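The wrist cable is a maintenance item, whatever the brochure says

I have now read the Schnyder maintenance guide for our two-arm cell three times, and I still don't believe the page on cabling. It says the wrist cable is "maintenance free under normal use." Normal use is not defined anywhere.
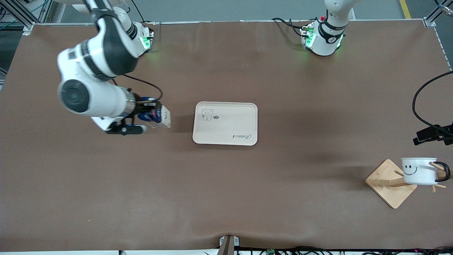
My objection is simple. The gripper cable leaves the forearm, makes a loop over the wrist and comes back down to the gripper. Every time the wrist turns, that loop opens or tightens. Make it too short and it pulls on the connector at the end of a long reach. Too long and it swings around and catches on whatever you have left on the table, and we leave a lot on the table. Last time it was the mug rack.

We lost the right gripper in January after 3,011 picks. Lost as in it stopped answering halfway through a carton-to-tray run, then came back, then stopped again. Helge Fagerlund was sure it was software and spent an afternoon in the logs. I wiggled the connector and it dropped out in my hand. I'm not saying this to embarrass Helge – well, maybe a little.

The green rings at the bases stayed lit the whole time, by the way. I have stopped treating green as meaning much. On ours it was perfectly happy with a dead gripper on the end.

What I do now, which is in no manual I've seen:

Power down before touching the loop. Yes, even to "just look."

Move the wrist by hand to both ends of its travel and watch the slack. If the connector shifts at all, redo the loop.

Retie after 844 picks. Itzel Montes asked where that number came from. It's the count on the screen the day I first saw the jacket going shiny, and I don't have a better one.

Check the brown table covering while you're there. It creeps, ours bunches up at the near edge, and then your taught heights are off by a hair and you blame the arm.

Imis sells a guided cable sleeve that is supposed to end all this. Elvia Alvarado wants to try one. I'd like to hear from somebody who has run it for a year and paid for it themselves. Until then I have a bag of 20 Velcro ties and a note taped to the controller.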